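Section 4. Setting Up the Packing Table

Read this section before you touch the tape. The Pillberg packing kit is simple, and most of the trouble people have with it comes from deciding in the first minute that they already know how a table works. You do know how a table works. Please read it anyway.

4.1 What you should have

The kit ships flat. Unpack it onto the floor and check for the following:

One table mat, green, folded.
Cartons in size C and size D, flat, with handle cutouts.
Two rolls of paper tape.
One marker pen, black.
One pad of contents slips.
One packet of mat weights, which look like fishing sinkers because that is what they are.

If the marker pen is missing, look in the bag with the contents slips. If it still isn't there, buy a marker pen. The parts desk in Curnorwood will happily send you one, and it will arrive well after you have finished.

Note: Early kits had a blue mat. The blue mat and the green mat are the same mat. There is no upgrade path and you are not missing out.

4.2 Choosing and clearing the table

1. Pick a table that stands level and does not rock. Fold a contents slip under the short leg if you must. The pad was made with this in mind, though the office will deny it.

2. Clear the table completely. "Completely" includes the coffee, the other coffee, and the thing you have been meaning to return to Dorin Bogdan.

3. Wipe the top with a dry cloth. Grit under the mat will print through it sooner or later, and you will feel every grain when you slide a carton across.

4. Leave yourself room to walk along at least one long side. People who push the table into a corner spend the afternoon packing at arm's length and blame the cartons.

Caution: Do not use a table with a glass top. We had one customer do this. The mat was fine.

4.3 Laying the mat

1. Unfold the mat with the smooth face up. If both faces seem smooth to you, run a fingernail over each. The side that squeaks is the top.

2. Line up one long edge of the mat with the edge of the table where you will stand. Let the far edge land where it likes.

3. Press the folds flat with your palms, working from the middle outward. Light creases will stay for a while. They have no effect on packing and are visible mainly to visitors with opinions.

4. Put a mat weight at each corner and leave the weights on overnight. If you are in a hurry, skip this and put up with a corner that curls. It will choose the corner nearest your sleeve.

5. Brush the surface before every session. Carton dust, paper crumbs and small pale bits of who knows what all show up beautifully on green, and that is why the mat is green. You may feel judged by it. Most of us got used to it by the second week.

Note: Never iron the mat. The previous edition of this guide said "never iron the mat on a high setting," and we have a drawer in the office to remind us why that was changed.

4.4 Making up a carton

1. Take one flat carton and push the two opposite corners toward each other until it stands up square. If it makes a diamond and stays that way, you are pushing the wrong two corners.

2. Turn it upside down. Fold in the short bottom flaps first and the long ones second. Everyone gets this backward once.

3. Run a strip of paper tape along the center seam, with a hand's width of overlap up each end. One strip is enough for linens, cushions and toys. Use 2 strips for tools, crockery or anything you would be sorry to see on your foot.

4. Turn the carton right side up and lean on the bottom from the inside with a flat hand. It should hold without complaint.

5. Open the handle cutouts. Push each flap inward and then bend it up, so that it lies against the inside wall and pads the edge where your fingers go. A flap that has been only partly folded will hang in the opening and scrape your knuckles each time you lift. You can tear it off completely, but then you are holding a raw cardboard edge, and you will want the flap back.

Caution: Handles are for carrying with both hands. The one-handed carry, popular with people who are also on the phone, pulls the cutout open toward the rim. The limit for a size D carton is 10 kilograms. Books reach this figure long before the carton looks full, so pack books in size C and put the pillows on top in your imagination.

4.5 Placing the carton on the table

1. Stand the made-up carton at the right-hand end of the mat with a handle side facing the open part of the mat. Left-handed packers should use the other end and ignore the word "right" for the rest of this section.

2. Keep the rest of the mat clear. That is your working area, and things get sorted, wrapped and written down there before they go in. It wants to be storage. Don't let it.

3. Keep a second carton behind the first, ready to go. Making up a new one in the middle of a session breaks the rhythm, and you will come back to find you have forgotten what you were wrapping.
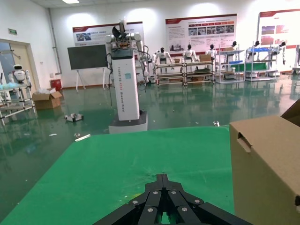

4. Check your reach. Standing at the mat, you should be able to get a hand over the rim and touch the bottom of the carton without going up on your toes. If you can't, the table is too high for a large carton. Pack on the mat and fill the carton on the floor.

4.6 Keeping the floor usable

1. An open carton on the floor is fine as long as it stands beside a rack or along a wall. In the walkway it becomes a trap with a handle.

2. Keep doorways, exits and fire extinguisher cabinets clear enough to reach without moving anything. "I can squeeze past" does not count as clear, and you will be less slim with a carton in your arms.

3. Pick up small objects as soon as they hit the floor. On a glossy floor they slide farther than you would believe, and they stop exactly where the next person puts a heel.

4. Sweep up white scraps and tape ends when you finish. They look like nothing at five o'clock and like a snowfall on Monday morning.

Note: If you use shelving for sorted goods, group them by color or by kind. Whichever you pick, write it on the end of the rack. Jaunzems, who drew up the first edition of this guide, sorted by mood, and one shelf at the Flukgate store has still not been decoded.

4.7 Filling and closing

1. Put heavy things at the bottom and flat things against the walls. Fill the gaps with paper until nothing shifts when you nudge the carton.

2. Write the contents slip before you close the flaps. "Misc" is not a content. "Misc 2" is worse.

3. Close the short flaps, then the long ones, and tape the seam as in 4.4.

4. Copy the carton number onto the outside with the marker, on two faces. Numbers go up to 167 on the standard pad. If you need more than that, you are no longer packing a cupboard and should order the moving kit, described in section 7.

5. Lift the finished carton off the table by both handles. Dragging it takes the mat along, together with the weights, the pad and the tape, in that order.

4.8 If something goes wrong

The mat slides. The table underneath is dusty, or it was polished. Wipe it dry and lay the mat again.

The carton leans. One bottom flap is folded under its neighbor. Slit the tape, refold, tape again. Filling it evenly will not fix it, however long you try.

The tape won't stick. Paper tape dislikes cold cardboard. In December, bring the cartons indoors the night before.

The pen has vanished. Look inside the last carton you closed.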